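I learned to knit the summer I turned 30, in July, in an apartment with no air conditioning, so please don't come to me for advice about timing. I do have opinions about looking after knitwear, though, and most of them I got from Idun Hedlund.

Idun runs the repair counter at Trostudness, a yarn shop with two tables, one very good lamp and a waiting list. When I went by on Sunday she had 40 pieces tagged and stacked behind her, and Lovisa Lunde, who works the other table, was muttering at a cardigan.

"People hang them," Lovisa told me. "Write that down. They hang them up!"

So, okay: don't hang them. Knits stretch under their own weight, and a hanger leaves those little shoulder horns that never quite go away (I own three sweaters with horns, I'm not proud). Fold them. And fold them on a table, with room to smooth things out as you go – I used to do mine against my chest while watching TV, and every one came out like a wrung dishrag. 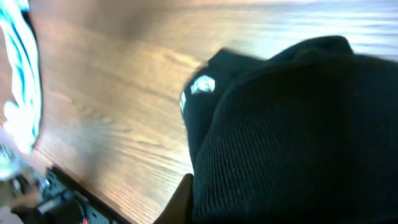

Black is the hardest color to work on, Idun says, and she charges a bit extra for it. You can't see your stitches. You lose the column you were following, you pick up the wrong loop, and you find out 30 rows later in daylight. She lays dark ribbing on something lighter and pulls the lamp down low from one side so the ridges show up. I tried it at home with my desk lamp and it was like getting new glasses.

Ribbing also wants to be left alone more than you'd think. Don't tug it flat when you fold it! Let it pull in the way it likes, then turn it over once, loosely. If there's a patch or a label sewn on, keep the crease off it, or you'll get a stiff ridge there by winter.

Washing is where Idun and Lovisa part ways. Idun swears by cool water and a capful of Sondine. Lovisa uses baby shampoo and thinks the rest is marketing. They have been having this argument for years and I wasn't going to settle it over one cup of coffee, but I went home with the shampoo.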